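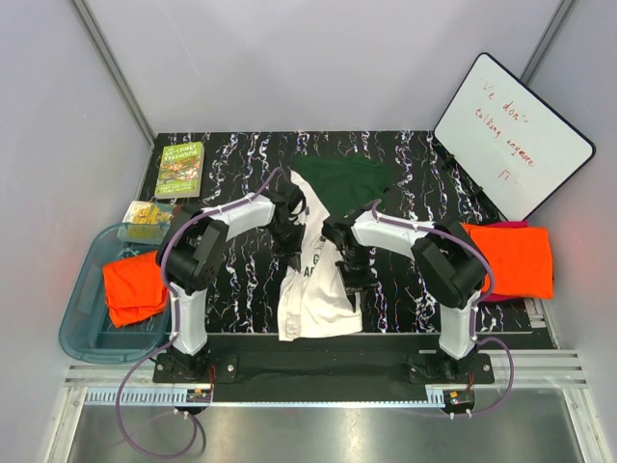
Stop selling me the shirt

Opinion – by Tala Masri

Every pitch for a home robot starts with laundry. Every one. Two arms, one T-shirt, soft music, a nice voice saying you'll get your evenings back. I've had the Niller two-arm kit on review for long enough to have feelings about this, and my feelings are that the T-shirt is the wrong thing to sell and the wrong thing to judge it by.

Let me back up. Niller is the kit that Pillai puts out for schools, small labs and (their words) "ambitious households." Two arms, grippers, a controller, software, a pile of practice tasks. Folding is practice task one. It is also the whole front page of the brochure, the whole of the sales call, and I think a good deal of the price.

The price. 2000 for the pair, before the support plan, which is another 280 a year and which you will want. More on that.

So, folding. A T-shirt is a horrible object. No fixed shape, no edges that stay where you left them, looks different every time you drop it. Two grippers have to get hold of it in two places, and then neither one can move without changing what the other one is holding. People who work on this stuff find it thrilling. I get that, I really do. I've sat watching one arm take a shirt near the collar and the other pinch it down the side and I've held my breath like it was a penalty kick.

But I can fold a shirt. So can my kid, badly. Over my first week of logged tries on Niller I got 23 folds I'd put in a drawer, and I was generous. The slow ones took longer than the rest of the basket would have taken me by hand. That's not a knock on the hardware. It is a knock on anybody telling a tired parent this is a laundry product.

What it is, is a teaching product. And a good one!

I took it over to Tundside, where Patricio Aranda runs an evening class for adults who want to get into automation work and don't have two years and a degree's worth of money to do it. His people didn't care about laundry at all. They cared about why the left arm let go early. They cared that you can get at the cables, that the base comes off with ordinary bolts, that when something slips you can go back through the log and find the moment. One of them spent a whole session on the wrist and never picked up a single piece of cloth. Best session of the lot, if you ask me.

Nobody in that room would of bought it off the brochure.

Now the other side, because I did ask. Teodor Tudose sells these kits across Nitdale and he was pretty blunt with me. Laundry is what gets the meeting, he said. A principal or a library board doesn't know what a wrist joint is, but they know what a T-shirt is. Show them a shirt and they lean in. Fair enough. I believe him. I just think he's describing a problem and calling it a strategy – the same people who lean in are the ones who phone up in July asking why it won't do fitted sheets.

And then the support plan. Ursina Lüthi handles returns on the reseller side, and what she hears most is that the thing "doesn't work." It works. It does what a pair of small arms with simple grippers can do, which is a lot less than the voiceover. Buyers without the plan get a manual and a forum. Buyers with the plan get a person, and the person mostly spends the call talking expectations down. You are paying 280 a year to be un-sold. Seems backward.

What I'd change, if Pillai is listening:

Put the failures in the video. The dropped collar, the second grab, the third. Show it at real speed, with a clock. Any teacher worth having will see those twenty seconds and want the kit more.

Move folding to task six or so. Start with stiff things. Boxes, books, a lid. Let people win something first, then hand them cloth and let it humble them.

Fold a year of support into the price (sorry) and quit treating it as an extra.

Print the spare gripper part numbers somewhere a human can find them. I lost an afternoon to this. Alois Rainer at the Tundside workshop finaly found them for me on the underside of a box insert.

Would I reccomend it? To a school, a club, a class like Patricio's – yes, today, at that price. It's sturdy, it's open, you can see how it works and you can break it and fix it. To a household that wants clean shirts in a drawer, no, and I don't think next year's version changes my answer either. The cloth part is still hard. It should be allowed to be hard, in public, on the front page.

My review unit goes back once Patricio's class is done with it. They've asked for another 20 days. I said take them.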